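Merker Folding Shopping Cart Review

Print this article | E-mail this article

I bought the Merker folding cart in July to replace a Puretti that lost a wheel on a curb. The walk from my apartment to the grocery store is five blocks, with two street crossings and one bad stretch of sidewalk, and I make it twice a week. The cart has now done 132 trips up and down my front steps by the tally I keep on the fridge.

It weighs more than the Puretti and you notice that on stairs. The frame is steel tube and the basket is open wire, so small items fall through unless they are bagged. The maker sells a cloth liner for it separately. I tried the liner and went back to bags, as the liner has no drain and is slow to dry after rain.

Rated load is 60 pounds. I have had almost that much in it once, mostly canned goods and cat litter, and it rolled fine on flat ground. Going down a ramp it wants to get ahead of you. There is no brake.
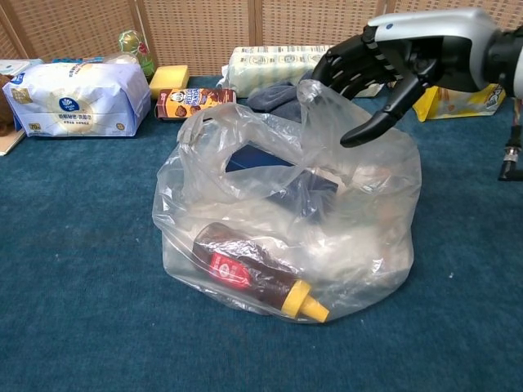

A large clear bag with handle loops, with a squeeze bottle inside.

Bags with long handles work best because you can hook them over the top rail and they stay upright. Short handles slide down and everything ends up on its side. Put the heavy bag in first, at the back, over the axle.

Folding takes one hand after the first week or so. The latch was stiff when new and I used a drop of oil on it. Folded, the cart stands up by itself in the hall closet, which the Puretti would not do. The rubber on the left wheel is wearing faster than the right. Replacement wheels come as a pair and push on with a clip.

I also looked at the Ritero, which has bigger wheels and costs a good deal more. If you have gravel or a long driveway, it may be worth it. For sidewalks I would buy the Merker again, without the liner.

Rating: 4 out of 5

Comments

gridley_st: Does the handle adjust? I'm 6'2" and the Puretti killed my back.

porchlight: Two positions. The high one is OK for my husband, who is about your height.

mw_east: Mine squeaked until I greased the axle. Fine now.

Contact | Copyright 2025 | Back to top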